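4.2 Der Korb als Zwischenstation

Im vorangegangenen Abschnitt wurde das Sortieren als eine Tätigkeit behandelt, die in den meisten Haushalten über mehrere Tage verteilt ist. Für das Beladen und Entladen der Maschine gilt das nicht. Beide Vorgänge sind kurz, werden selten unterbrochen und finden auf sehr kleiner Fläche statt. Im Material, das dieser Arbeit zugrunde liegt (452 protokollierte Waschgänge mit insgesamt 1126 kodierten Handlungsschritten), entfällt ein großer Teil der Schritte auf den Bereich unmittelbar vor der Gerätetür. Wir bezeichnen diesen Bereich im Folgenden als Vorfeld.

Das Vorfeld ist kein Möbel und in den Grundrissen nicht verzeichnet. Es entsteht dadurch, dass sich eine Person bückt oder hockt, die Tür aufschwenkt und ein Behältnis in Reichweite bringt. Bei Frontladern konkurrieren dabei der Schwenkbereich der Tür, der Standplatz der Person und die Stellfläche des Korbes um denselben Boden. Obradović hat für Gemeinschaftswaschküchen vorgeschlagen, diese drei Ansprüche getrennt zu erfassen. Wir übernehmen die Unterscheidung, wenden sie aber auf Einzelgeräte in Wohnungen an, in denen die Person den Aufstellort selbst gewählt oder jedenfalls hingenommen hat.

In den Protokollen treten drei Stellungen des Korbes auf. In der ersten steht er mittig vor der Maschine, unterhalb der Türöffnung. Die Wäsche kann dann ohne Drehung des Oberkörpers herausgezogen werden, und herabfallende Stücke landen meist im Korb. In der zweiten Stellung steht er seitlich, auf der Seite des Türgriffs. Hier bleibt der Platz vor der Öffnung frei, jedes Wäschebündel muss aber ein Stück getragen werden. In der dritten Stellung steht der Korb erhöht, auf dem Gerät oder auf einem Hocker. Diese Variante kam vor allem bei Personen vor, die in den Gesprächen Beschwerden beim Bücken angaben.

Abbildung 3 zeigt die erste Stellung bei noch geschlossener Tür. Die roten Kleidungsstücke liegen in der Trommel, der Korb davor ist leer. Solche Anordnungen haben wir als »Bereitstellung« kodiert, unabhängig davon, ob im weiteren Verlauf be- oder entladen wurde. Für sich genommen lässt sich einer Bereitstellung nicht ansehen, welcher der beiden Vorgänge gemeint ist. Erst die Abfolge der Schritte im Protokoll erlaubt die Zuordnung. In der ersten Fassung des Kodierschemas war diese Trennung nicht vorgesehen, was zu einer geringen Übereinstimmung zwischen den beiden Kodierdurchgängen führte. Nach der Überarbeitung wurde das gesamte Material noch einmal durchgesehen.

Auffällig ist die Rolle der Korbform. Rechteckige Körbe werden in der Regel mit einer Langseite parallel zur Gerätefront abgestellt. Sitzen die Griffe an den Schmalseiten, bleiben sie in dieser Lage für beide Hände zugänglich, und der gefüllte Korb kann ohne Umgreifen angehoben werden. Runde Körbe ohne feste Griffe wurden dagegen häufiger mit dem Fuß verschoben, auch im gefüllten Zustand. Ob die perforierte Wand, wie sie der Korb in der Abbildung hat, das Verhalten beeinflusst, konnten wir nicht klären. Einige Befragte nannten die Belüftung feuchter Wäsche als Kaufgrund, andere das geringe Gewicht, und mehrere hatten den Korb beim Einzug übernommen — die Frage nach einem Kaufgrund lief dann ins Leere.

Ein zweiter Befund betrifft Aufkleber und Etiketten. An Geräten und Körben waren Produktaufkleber und Energieetiketten oft noch vorhanden, auch dort, wo der Haushalt ansonsten sehr ordentlich geführt wurde. Wir hatten zunächst angenommen, dass sich daran die Nutzungsdauer ablesen lässt. Der Abgleich mit den Angaben aus den Gesprächen stützte diese Annahme nicht. Etiketten bleiben haften, solange sie beim Greifen nicht stören, und an der Innenwand eines Korbes stören sie offenbar wenig. Für die Altersbestimmung der Ausstattung wurden sie deshalb nicht herangezogen.

Der Bodenbelag wurde als eigene Variable geführt. Auf glatten, harten Böden wird der Korb gezogen oder geschoben, auf Teppich und Vorlegern eher gehoben. Im Teilprojekt Cundedix, das nur Wohnungen mit separatem Waschraum umfasste, war der Unterschied deutlicher als in der Erhebung Fludov, in der die Maschinen überwiegend in Küche oder Bad standen. Eine mögliche Erklärung liegt in der Länge des Weges. Wer den Korb ohnehin durch mehrere Räume trägt, hebt ihn schon am Gerät an.

Für die Auswertung der Wege ergibt sich daraus eine Einschränkung. Der Korb ist im Vorfeld zugleich Ziel und Ausgangspunkt, und beim Entladen verlässt er es meist erst, wenn die Trommel auf vergessene Stücke geprüft ist. Dieser Prüfblick dauert nur kurz und fehlt in manchen Protokollen vermutlich, weil er nicht als eigener Schritt wahrgenommen wurde — in den Gesprächen wurde er auf Nachfrage fast immer bestätigt. Wir haben ihn nur dort gezählt, wo er ausdrücklich vermerkt war. Die in Tabelle 2 angegebenen Häufigkeiten sind in dieser Hinsicht als Untergrenze zu lesen.

Das Verfahren von Sanley, das den Korb als Teil der Maschine behandelt und beide zu einer Station zusammenfasst, erwies sich für unsere Zwecke als zu grob. Es unterschlägt gerade die Fälle, in denen der Korb fehlt und die Wäsche auf den Arm genommen oder direkt auf den Boden gelegt wird. Diese Fälle werden im nächsten Abschnitt gesondert behandelt.

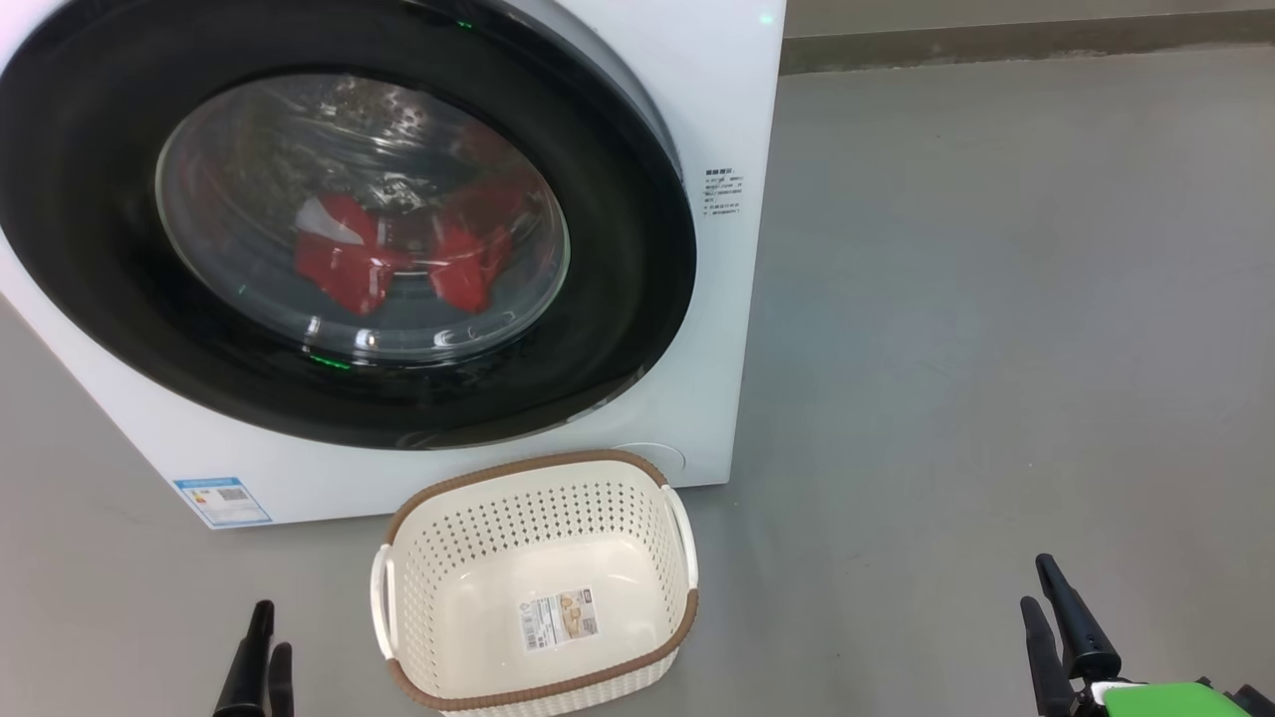
Abb. 3: Bereitstellung in der ersten Korbstellung. Leerer Korb vor dem Frontlader, Wäsche in der Trommel.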